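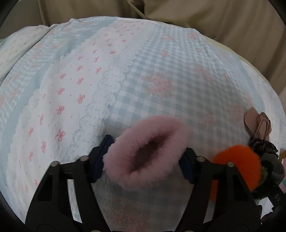

5 min read

4. What the fans told us about the stream

I should say up front that I came to this part of the study as a fan first. I grew up listening to Wusto games on a kitchen radio, so when the athletic department moved its smaller sports onto a paid student-run stream, I had opinions (loud ones). Charoen Rungrueang, my coauthor, had none at all, and we split the interviews so that his calm would balance me out a little.

We talked to 86 subscribers at two schools, Wusto and Badon, between September and the end of the volleyball season. Everybody got the same 13 questions, and most people wandered off them almost right away, and we let them. A woman who follows Badon softball spent most of her call on the audio delay, and I was glad she did! It ended up as its own code in our scheme, which we'd never planned for.

4.1 Why people pay

I expected football to be the draw. It mostly wasn't. Football is on regular TV anyway, so the people paying for the stream were paying for wrestling, for soccer, for a niece on the swim team. Some 40 of our subscribers had a relative or a former teammate on a roster. Charoen calls these "attached viewers" and I've gone along with the term, though I still think it sounds like something from a plumbing catalog.

Attached viewers put up with a lot. They'll sit through a frozen scoreboard and a play-by-play guy who has the wrong freshman. What they won't put up with is a game that was promised and then doesn't show up. We worked out the share of each group who said they'd cancel over a missed broadcast, and the gap is wider than I would have guessed. 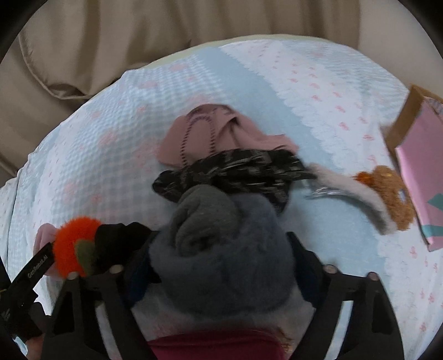 Casual viewers were pickier about the picture and the announcers and a lot more relaxed about the schedule. If a game vanished, they watched something else. Several couldn't tell us which sports were even included in what they'd bought, and one man at Wusto thought he was subscribed to Badon (he may have been, we couldn't check).

4.2 The announcer question

Both schools use student announcers, and both buy their production gear and training through Curkanier. So going in, I figured the two broadcasts would be rated about the same. Badon's came out well ahead. My best guess is continuity: Badon keeps the same pair on a sport all season, while Wusto rotates, and listeners there kept bringing up that they never learned anyone's name.

I don't want to lean on this too hard. Tanasarn (the older of the two survey panels we borrowed questions from) asked about announcers in a different way, and we can't line our answers up with theirs without some squinting. We come back to that in Section 6, along with the trouble we had reaching people who had already canceled.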